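So Sener are telling everyone the 2 years with Gumer were "a learning phase." 16 race weekends in, I'd like to know what got learned.

Quick thread before the Boltotora round, because the hype posts have started again and I don't buy them.

Sener have 164 points. Fine. Look at where they came from, though. Most of that is the first half of the season, when Lemieux were still sorting out their gearbox and half the midfield was parking cars on lap 15.

Since the summer break the pace just isn't there. Decent on new tires, good for a row or so in qualifying, then the long runs start and they go backwards. Same story for three tracks running. The team says "traffic" every time. There's traffic at every race, guys.

And now we get the big upgrade. New floor, new front wing, "a different philosophy." I have heard the different philosophy speech every October I've followed this team. Last time it was worth a tenth in clean air and nothing behind another car.

Packing for Boltotora anyway, because I already paid for the grandstand and I'm an idiot.
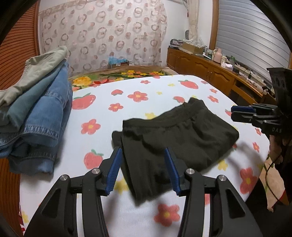

Race weekend shorts or trousers, folded. More prep than the Sener pit wall did last time out.

Back to the racing. People keep saying the Gumer engine was the problem and the switch fixes it. Does it? Lemieux run the same Gumer unit and they've been on the podium with it. At some point you have to look at the car it's bolted into.

Also not sold on the "we were unlucky with the safety car" line. They stayed out. The two cars behind them came in. Everybody had the same information and one team read it wrong. Calling that luck is how you do it again.

What would change my mind: one clean Sunday. No new parts talk, no radio drama, a normal two-stop and a finish where they started or better. I'm not asking for a win.

Replies already telling me the simulator numbers look great. The simulator numbers looked great in spring too. I'd love to see the simulator's tire bill.

Prediction for Boltotora: fast on the first day, quotes about "real potential," seventh on the grid, ninth at the flag. Then a post about the positives.

If I'm wrong I'll leave this thread up and you can all dunk on me from the comfort of your couch. I'll be in the cheap seats by turn 15 with no view of the big screen.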